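Our afternoon out at the Jilteck open day

Those of you who put your names down back in February will know we had been looking forward to this one for ages, and I'm pleased to say the coach left on time and came home with everybody on it (and with a good many free pens, too). Jilteck opened its workshops at Hladun from one o'clock, and by the time we had found the right gate there was already quite a crowd. They told us at the desk that 662 people had come through last year and that they had printed 1150 programmes this time, which seemed hopeful until we saw the queue for tea!

We were taken round in small groups, starting in the old packing hall, where the noise was tremendous, and then up the stairs to the room where the newer robot arms are tried out. I think most of us would have happily stayed there all afternoon. The arm we watched was working with children's shapes on a wooden board, and our guide was very patient with questions, even the one about whether it could do the ironing.
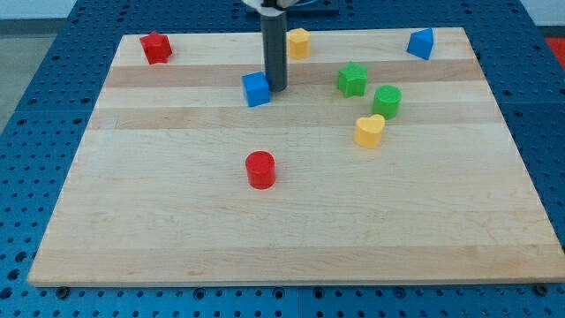

The robot arm over its board of coloured shapes at Jilteck.

Each colour comes in two different shapes, so as the guide explained, telling the arm "the red one" won't do, and you have to say whether you mean the star or the cylinder. It sounds simple enough until you try to be that exact yourself, and there was a lot of laughter when our group had a go at writing out instructions on the cards provided. My own effort came back with three corrections on it. The hearts and stars, we were told, are harder to get hold of neatly than a plain cube, and I can well believe it.

After that there was a short film from Zedport, who make some of the parts, and a very nice lemon cake in the canteen. The raffle raised £365 for the Flunetti reading room, and our own table of jams and cards added another £228, so thank you to everyone who baked, labelled or carried boxes.

If you would like to come next time, please add your name to the list by the kitchen door before the end of May. Seats on the coach do go quickly, and do bring a cardigan, as the packing hall is draughty.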